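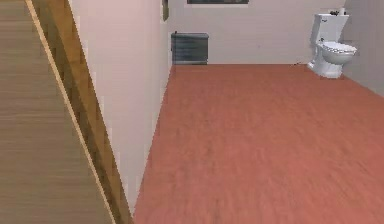
The operator sits at a desk with a headset on and a controller in each hand. For the next two minutes she is a home robot with two arms and a wheeled base, and her job is to get from the foot of the stairs to the bathroom fixtures and put something away. When she finishes, she presses a button with her thumb, the house resets, and she does it again.

She works for Tadiseo, a company that collects demonstrations for household robots. Most of its shifts are spent inside simulated homes. The software that runs them is called Gramano, and the houses it draws are plain ones. One has a wooden staircase, a red floor, a dark gray radiator and a white toilet in the far corner. The operators know it as the red house, and new hires usually start there.

The idea behind the work is old. Factory robots have been taught by hand for decades. A worker takes hold of the arm, moves it through the job and saves the positions along the way. That is fine for a part that always arrives in the same place. It is less use in a home, where the towel is on the hook one day and on the floor the next.

So the newer approach is to record a person doing the task many times, with small changes each time, and let a program learn from the whole pile. Tadiseo's contract for the red house called for 4000 demonstrations. The operators passed the halfway mark in November.

"People think it's like a video game," one operator said. "It is for the first hour. Then you notice you've been reaching for the same little white thing since breakfast."

A shift is broken into blocks of 60 demonstrations, with a rest after each one. The company tried longer blocks and dropped them. Tired operators cut corners, and the recordings showed it. Arms swung wide, the base stopped too far away and the last few inches were made up with a lunge. A program trained on those recordings lunged too.

Bathrooms are one of the harder rooms. The things a robot has to reach tend to be in corners, with a wall close on one side. Driving in is simple enough. Turning once you are there is where the time goes, and operators are told to stop and line up before they raise an arm. The trainers would like a slow, clean approach over a fast one every time.

There is some disagreement over mistakes. The first set of instructions told operators to throw out any run in which they dropped something. Now they are asked to keep going, pick it up and finish. Those runs are tagged separately. An engineer who works with the recordings said they are the ones she asks for most, as a robot that has only seen perfect runs has no idea what to do after a bad one.

Not all of the teaching happens in a headset. Across the hall, a real arm built by Hoshino is bolted to a bench, and operators guide it by the wrist -- the old factory method, more or less. They use it for jobs where touch matters, such as turning a valve or pressing down a flush handle. The simulator can show a handle moving, but it gives the person in the headset very little sense of how hard they are pushing.

The gap between the two rooms is the part customers ask about. Kamer, which plans to put a cleaning robot into rental apartments, ordered 100 demonstrations on the real arm to go with its simulated set. It wanted to see whether a small amount of hands-on teaching would correct habits picked up on the screen. The early tests were mixed. Handles went well. Anything soft, including towels and bath mats, did not.

Tadiseo has 11 operators trained on both systems and is looking for more. The job posting asks for steady hands and patience and says no robotics background is needed. Several of the current operators came from warehouse work, and one used to hang wallpaper.

New hires get two days in the red house before their recordings are kept. After that they move on to other floor plans -- narrower halls, darker rooms, doors that open the wrong way.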